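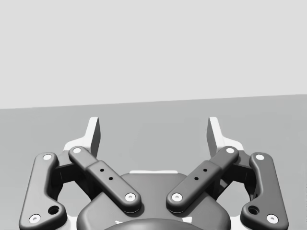
Engebretsen's closes the charge book, and Skellska has opinions

2020-11-20

After 90 years of writing down what people owe it in pencil, Engebretsen's grocery on the Ino road will stop doing so at the end of the month. Customers who have been saying "put it on the book" since childhood will be asked to pay by cash, check or card, like people in other towns.

The announcement went up on the store's front door last week, between a notice about deer processing and a lost mitten. It ran to four sentences. By closing time it had picked up a fifth, in ballpoint, which the store has since covered with tape.

"We expected some grumbling," said owner Helge Rustad, who bought the business from the last of the Engebretsens and kept the name on the sign, partly out of respect and partly over the price of a sign. "I didn't expect to be stopped on my way into the dentist's."

Skellska has 795 residents and one grocery store, so nearly everyone in town has had a page in the book at some time or other. There are two volumes in current use. The green one covers A through L, and the other, which used to be green, covers the rest. Earlier volumes are in the store basement on a shelf above the water softener.

Under the system, a customer picks out groceries, says a last name, and leaves. The clerk writes down the items and the total. At the end of the month the customer comes in and settles up, or does not, in which case there is a conversation. Rustad said the conversations have been getting longer.

He would not say how much is outstanding. Asked whether it was a lot, he said it was enough to buy a new dairy cooler, and that he knew this because he needed a new dairy cooler.

The old one has been making a noise since summer. Shoppers describe it variously as a hum, a groan and "like my brother-in-law asleep." The replacement is supposed to arrive in December, and the supplier wants to be paid up front. It has no interest in being put on the book.

A matter of handwriting

Money is only part of it. The store's accounts are now handled through Juduvance, a bookkeeping service two counties over, which accepts spreadsheets, scanned receipts and bank statements. It does not accept a notebook in which one family is listed under the name of its dog.

"I sent them a few pages so they could get a feel for it," Rustad said. "They called me back and asked if there was a key."

There is not a key. There is Tyra Björklund, who has worked the front register for most of her adult life and wrote a good share of the entries. She can read all of them, including those made by a former clerk whose sevens look like fish hooks. She spent part of this week going through the pages with a ruler and a phone, calling people to tell them their balances.

Most have been gracious about it. One man paid for a snow shovel he bought during a different presidency. Another disputed a jar of pickled herring, on the grounds that he has never liked herring, and was reminded that his mother-in-law had been visiting at the time. He paid for the herring.

Björklund said she will not miss the adding up but will miss the notes. Over the years the margins have filled with things clerks thought the next person behind the counter should know, such as who was in the hospital, who was not speaking to whom, and which customer should be talked out of buying more lamp oil.

"You can't put that in a card reader," she said. "I asked."
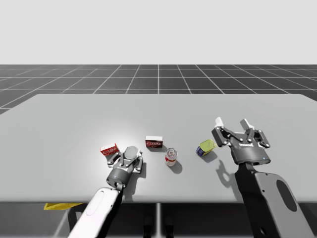
Two petitions, one clipboard

Opposition to the change has been led by Daniyal Abbasi, who moved to Skellska for a teaching job and says he knew he had been accepted when he was allowed to owe the store money. His petition, kept at the post office, asks Rustad to keep the book open for retirees and for families with children in school.

A second petition appeared beneath it the next day. This one asks that the book be closed immediately, and that anyone owing more than a month's groceries be read out loud at the Christmas concert. It is unsigned by its author but has drawn several signatures, some of them belonging to people who also signed the first.

Abbasi said he does not regard this as a contradiction. "People want the book to stay open," he said. "They also want to know who's in it."

The reading is not going to happen. The concert has been moved to a parking lot this year, with the audience staying in their cars, and the choir director, Embla Sundqvist, said she has enough on her plate getting sopranos to stand six feet apart in the wind. She added that she has paid her own page in full, and that anyone wishing to check is welcome to.

Rustad has offered a compromise of sorts. Customers may leave a deposit at the store and shop against it until it runs out, with the balance kept on an index card in a recipe box by the register. He sees this as modern, more or less. Abbasi calls it the same arrangement with the worry moved to the other side of the counter, though he put down a deposit on Thanksgiving groceries all the same.

Deliveries to homebound customers will go on as before. Drivers will take checks at the door. They will also take exact change in an envelope, and Rustad would like it known that "exact" is meant in the dictionary sense.

What happens to the old books

The county historical society has asked for the earlier volumes, water softener permitting. Elsa Solberg, who runs its reading room, said the pages would be useful to anyone who wants to know what people in the area ate in a bad winter. From the few she has seen, she said, it was mostly flour, coffee and more coffee.

The society plans to keep the two recent volumes sealed until everyone in them is past caring. Solberg was asked how long that might be. She has lived in Skellska all her life, and said she would want to think about it.

Balances can be settled at the front register during regular store hours through the end of November. Customers who are unsure what they owe should ask for Björklund. Customers who are sure they owe nothing should also ask for Björklund – she has a list.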